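Ullow Papers > Household Studies > Working papers > Section 3

3. The laid table: mixed objects on a checked cloth
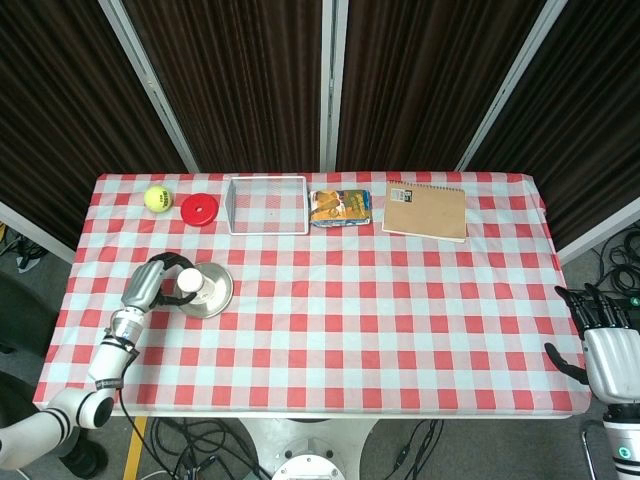 Author: Household Objects Group, Villalba
Posted 26 January 2022
Print this page | E-mail this page

Figure 1. Mixed layout on the red-and-white gingham cloth. Far edge, left to right: tennis ball, red disc, wire mesh basket, packaged snack, notebook. Metal plate toward the front left, small white item on it.

3.1 Why a table at all

Most of the earlier work on household clutter looks at drawers and closets. Closed places. A table is different - things land on it, stay a while, get pushed back to make room. The Clurkeo survey, which we draw on all through this paper, asked 200 households to list what was on their main table at the moment the form was opened. Food came up a lot. So did paper. What surprised us was the share of things with no table use whatever: balls, lids, loose parts of something else.

Figure 1 shows a layout in that spirit. A ball and a notebook share an edge with a snack. None of these belong together by use, and that is the point of the section.

3.2 The row at the back

Respondents in the Clurkeo forms kept describing the same habit in different words. Stuff "goes to the back." The front of a table gets cleared for eating or writing and whatever was there slides to the far edge, where it makes a rough line. We call this the back row. In Figure 1 everything but the plate and what stands on it is in the back row.

Back rows are easy to read and hard to tidy. Easy becuase each thing has space and can be named at a glance. Hard because the row has no order that tells you where to start. Size doesn't help, use doesn't help. The households who did best on our tidying task picked a container first and worked outward from it. In a layout like the one in Figure 1 that would be the wire basket, empty and next to both the disc and the snack. Low sides, easy to reach into. It would take the ball too, though not, we think, the notebook without some bending.

3.3 The plate as a small territory

A plate on a table claims the space around it. People steer around plates. They also use them as trays, and a good many of the forms mention things parked on a plate that were never food - keys, caps, batteries, a ring. The small white item on the plate in Figure 1 could be a bottle cap or a small jar, and for sorting purposes the two go to very different places. A cap goes back on its bottle or out with the trash. A jar goes to a shelf. We coded pieces like this one as "small, closed, white" and left it there. Readers who want finer codes should see the Cuncombe list, which runs to 2000 entries and splits lids from jars, jars from tubs and so on. Too fine for us.

Shiny metal plates had one more effect worth noting. Respondents rated them as "in use" more often than china ones, even when bare. No good explanation yet.

3.4 Pattern and finding things

Checked cloths came up as a complaint. Small things get lost on them, people said, mostly red or white things. We half agree. The red disc in Figure 1 shares its color with the cloth but is big and round enough to stand out. The mesh basket is a tougher case, since the checks show right through its walls and the eye goes past it. The ball is no trouble. Yellow-green on red and white, hard to miss.

Gingham is old as table cloths go; one household in Villalba gave a family inventory from 1812 that lists "cloth, checkd" beside the spoons. So the complaint may be old as well.

3.5 Paper goods

Notebooks were the slowest to be put away, in all 6 task rounds. People open them. A spiral-bound one with a kraft-paper cover, like the one at the right of the row, carries little on the outside to say whose it is or what is in it, so it gets opened, read a bit, and set down again in the same place. Packaged snacks went fastest - cupboard or mouth. A second set of rounds is planned for May with the notebooks labeled, to see if it's the opening that costs the time or somthing else.

Section 4 takes up shelves.

Reader comments (3)

tablefour: Back row, yes. Mine has been there since last winter. Did you ask about kids in the house? Feels like that would explain the balls.

pell_m: In 3.4 you say you half agree, but there's no test of plain vs checked cloth anywhere in the section. Is it in an appendix?

oldspoon: More on the inventory please. Does it give a color for the cloth?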